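4.2 Where small things end up: the bed as sorting surface

The second round of home visits covered 36 bedrooms in 20 households, all in the Hurnero district. We had planned to look at closets. Closets turned out to be the wrong place, or at least the slow place. Most of the small stuff that people could not put away had no closet history at all. It lived on beds, on sills, in boxes without lids, and it moved between them depending on who needed to sleep.

Coding follows section 3. An item is "parked" if the resident can't name a place for it in under a few seconds, "homed" if they can. Containers get coded seperately from what is in them. This matters more than we expected. A box can be homed while everything inside it is parked, and that was the usual case.

Across all visits we logged 1,306 items. Full counts by category are in the appendix, so just the main points here. Jars and tubs of powder were nearly always homed by residents over sixty and nearly always parked by everybody else. Soft toys went the other way. Sponges, cloths, brushes - no pattern, they turned up wherever the last job had stopped. Food supplements were the hardest to code. Kitchen or bathroom? Bedside? Residents gave all three answers, sometimes for the same jar, and the two coders (Mahama and the first author) disagreed on these more than on anything else. Settled by discussion, not by a third coder. See limitations.

The bed works as a sorting surface for plain reasons. It is large. It is soft, so things can be put down without care, and it has to be cleared by night. Jalora and Babić call this last part the "deadline effect" in their earlier notes on shared rooms and we keep the term, though for us the deadline was weaker than they suggest. In 13 of the bedrooms the things on the bed were simply shifted to a chair or the floor and came back the next morning. Same things, same order more or less. A deadline for moving, then, not for deciding.

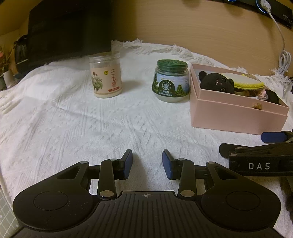

Figure 3. Bed used as a sorting surface: two labeled jars and an open cardboard box of mixed items on a white fringed bedspread.

The open box deserves its own paragraph. Residents called it different names, "the bits box", "the later box", one just said "that". Shoe box size or a bit bigger, lid long gone. We first coded it as storage. Kwadwo Mahama argued during the pilot that it should be coded as transport, and after going back over the visit notes we agreed with him. People carried it room to room while tidying and dropped things in. What they very rarely did was take things out again. So a soft toy and a cleaning item share a box for months, and neither one gets a place.

Mixed contents also stopped people from sorting further. When a box held one kind of thing, residents would usually start on it without being asked. With a mixed box they picked up the top item, looked at it, put it back. We saw this so often we added a code for it ("lift and return"). Jars did better. A jar stands up, it has a label facing out, it can be read from across the room and lined up with another one. Several residents sorted their jars first and then stopped, satisfied, with the box still full beside them. One told us the jars were "the part that counts". We did not ask what she meant and should have.

Bedding made a small difference. On a textured or fringed spread, tall narrow containers were stood well in from the edge, or against the headboard where there was one. Flat things drifted toward the foot. Lightweight items in particular - lids, packets, loose crumbs of whatever - got lost in the folds and missed the count on the first pass. We recounted all bed surfaces after that and the tables use the second count only.

Two practical points for the storage trial in section 5. First, give the box a lid or take the box away, both worked in the pilot, leaving it open did not. Second, do not begin with the jars. The Jellier checklist starts with upright containers because they are quick, and they are, but in our visits the quick part used up the willingness to do the rest. The revised checklist begins with the mixed box and leaves uprights to the end. Wether this holds in homes with small children we can't say, there were too few in the sample.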